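About Zelstead Bill Readers

Plain-language guides to proposed laws, for anyone who would like to know what is in them.

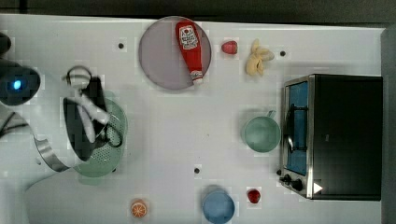 What do you do with a bill once it has been published?

We read all of it, schedules included, and then write a short guide saying what the law is now, what the bill would change, who would be affected and when it would start. The guide goes on our website free of charge, and we update it each time the bill is amended, with the old versions kept underneath so that you can see how the wording has moved.

Who we are

Zelstead Bill Readers is a small, independent company made up of people who, for one reason or another, find it hard to put down a piece of draft legislation. Some of us trained as lawyers, a couple of us came from local newspapers, and one of us spent a long and (we're told) happy career indexing parliamentary reports. We have been going for 15 years now and we still have arguments over the kettle about commas.

It all began with a bill on rented housing. A few of us were tenants, a few of us let out a spare room, and all of us had been sent leaflets telling us what the bill would do. The leaflets couldn't all have been right. One said it would end short tenancies altogether and another said it would make them easier to offer, so we printed off the text, met in the back room of the bakery on Lurnitz Street and went through it clause by clause until closing time. Then we typed up what we had found and pinned it to the bakery noticeboard, and the next week there were people asking when we'd be doing the one on school meals.

We've grown a bit since then! We have our own premises on the same street, with proper shelves and a door that sticks in wet weather, and the website holds guides to 1,153 bills. The school meals one is still there if you want it, though the style is rather stiff and we would write it differently today.

How a guide is written

Every guide starts with one person reading the bill from beginning to end without looking at any press coverage. That person writes a first draft, and a second reader then goes through the draft with the bill open next to it and marks any sentence that can't be tied to a clause. You would be surprised how many marks there are, even with the old hands. After that the two of them sit down together and sort it out, which may take an hour or may take most of a week if the bill leans on older Acts that have themselves been altered.

We try to keep each guide to 4 pages. Long bills on tax or pensions do run over, and when they do we put a shorter version at the front. Every statement carries its clause number in brackets, so please do go and check us.

We don't say whether a bill is good or bad. People on every side of an issue write in to ask us to, some of them very kindly, and we do understand it, particularly with subjects such as healthcare, policing or family law where feelings run high and the consequences are real. All of us have opinions and most of us vote, but we leave those at home. If a word has become loaded in public argument we use the word in the bill, and where the bill doesn't define it we say so.

Skamura

Skamura is our comparison tool, and we are very fond of it. You choose two versions of a bill and it sets them side by side with the changes marked, including the small ones (a "may" that has become a "must", a date that has slipped back by a year). We built it for our own use and for a long while it looked dreadful, but so many readers asked to borrow it that we tidied it up and put it on the website. It works on a phone, though a larger screen is kinder to the eyes. If you find a pair of versions it can't line up, send us the title of the bill and we'll have a look.

The Tambunan Room

Our reading room is on the first floor and is open to everybody in the afternoons, until six o'clock. It has printed copies of all the current bills, a good run of older Acts and 32 box files of consultation papers going back to before our time. You don't need an appointment and you needn't tell us what you are looking for, although if you do tell us we will very likely get up and start helping, so consider yourself warned. There is a lift at the side entrance. The room closes for August, when there is little being debated and the windows are being painted.

How we are paid for

Most of our income comes from subscriptions to the weekly bulletin, which goes to councils, charities, trade unions, small firms and a good many private readers. The rest comes from training days, where we teach people how to read a bill for themselves. We take no money from political parties, from candidates or from anyone paid to lobby for or against a bill, and a list of all our larger subscribers is printed in our yearly accounts.

Putting things right

We make mistakes. When we do, the correction goes at the top of the guide, with the wrong sentence quoted in full next to the right one, and it also goes in the next bulletin. If you think you've spotted something, please write to the corrections desk using the form on our contact page, and give the clause number if you have it. We reply to every message, and the person who replies won't be the one who wrote the guide.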